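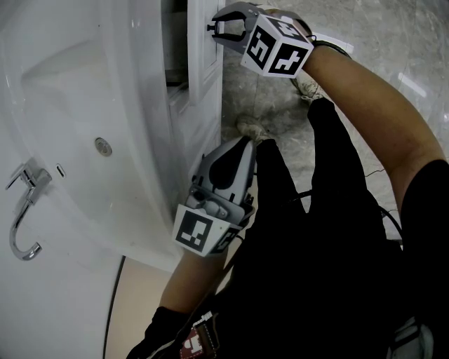

*White tub with a white paneled cabinet behind it.*

# How to Recaulk a Bathtub

Old caulk goes gray, pulls away from the wall and lets water get behind the tub. Replacing it takes an evening of work plus drying time. I did ours in June and again in the guest bath this fall, and the second one went much faster.

## What you need

- One tube of 100% silicone caulk, labeled for kitchen and bath
- Caulk gun
- Plastic scraper and a utility knife
- Caulk remover gel (I used Stovura)
- Rubbing alcohol and paper towels
- Painter's tape
- Old clothes

Silicone does not wash out of fabric.

## Remove the old caulk

1. Cut along the top and bottom edges of the bead with the utility knife. Keep the blade flat. On an acrylic tub, use the plastic scraper for the lower edge, as a knife will scratch it.
2. Pull out whatever comes loose by hand. Long strips are common if the caulk is silicone.
3. Check that the remover is safe for your tub's surface, then spread it on what's left and wait 45 minutes.
4. Scrape again. Corners take the longest.

New silicone won't stick to old silicone, so don't leave a thin film behind. Run a fingertip along the joint. If it feels rubbery anywhere, go back to step 3.

## Clean and dry

Wipe the joint with rubbing alcohol and let it air out overnight with the fan on. If you find black spots on the grout, treat them with a mildew cleaner first, rinse well, and add another night.

## Fill the tub

Acrylic and fiberglass tubs drop slightly under weight. Fill yours with cold water to just under the overflow before you caulk, and leave the water in until the caulk has cured. Skip this on cast iron.

## Apply the new bead

1. Run tape along the wall and along the tub, leaving a gap of 1/4 inch between them.
2. Cut the nozzle at an angle. Start with a small hole – you can always cut more off.
3. Squeeze steadily and move at an even pace. Do one full side without stopping.
4. Smooth the bead once with a wet finger. Going over it again drags it.
5. Pull the tape right away, at an angle, while the caulk is still soft.

If the gap is wider than 1/4 inch, push foam backer rod into it first. The Baltlow store on Selby sells it by the foot.

## Curing

Go by the time on the tube. Mine said 24 hours before water contact. Drain the tub after that, and check the corners for pinholes. Small ones can be filled with a dab of the same caulk.

Last updated Nov 10, 2018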